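Missing episode after midseason break, recording skipped

Hayley Yeoman
Posted Fri 8 October

I record Narport from the broadcast channel with a series rule set to "new episodes only." The show went on break in May. It came back this week and the rule did not fire. The guide lists the episode as part 2 of a two-part story, with no synopsis. 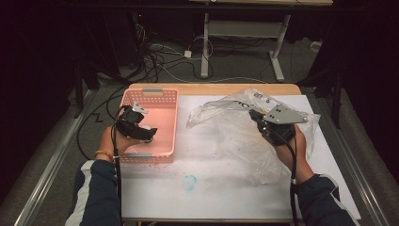 The rule still shows as active, and other shows record normally. Disk has 40 hours free. Is this a guide problem or a box problem?

Hyun-seo Hwang

Guide problem. "New episodes only" checks the original air date in the listing. After a long break the network often sends a generic entry with no air date, and the box treats it as a repeat. 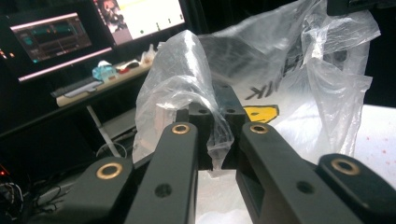
Clear plastic bag with the black gripper in front

Open the episode in the guide and look for the "New" tag. If the tag is missing, change the rule to "all episodes" for that channel and limit it to the time slot. Change it back when the listings fill in.

Fuseini Agbenyega

same thing happened to me with Inskip, I just watch it on the app the next day
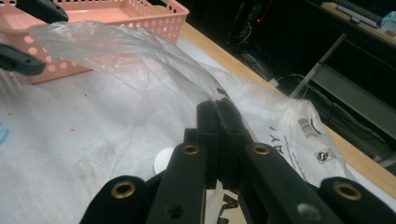
Pinching a fold of the bag

Nuanchan Sitthichai

Check the season numbering too. Some guides list the second half of Narport as a separate season with a new series ID. An old rule stays attached to the old ID and never matches. Delete the rule, search for the title, and create it again from the upcoming episode.
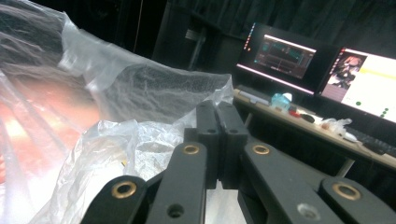

Then open the scheduled list and confirm the next two airings appear. If only one shows, the IDs are still split and you need a rule for each.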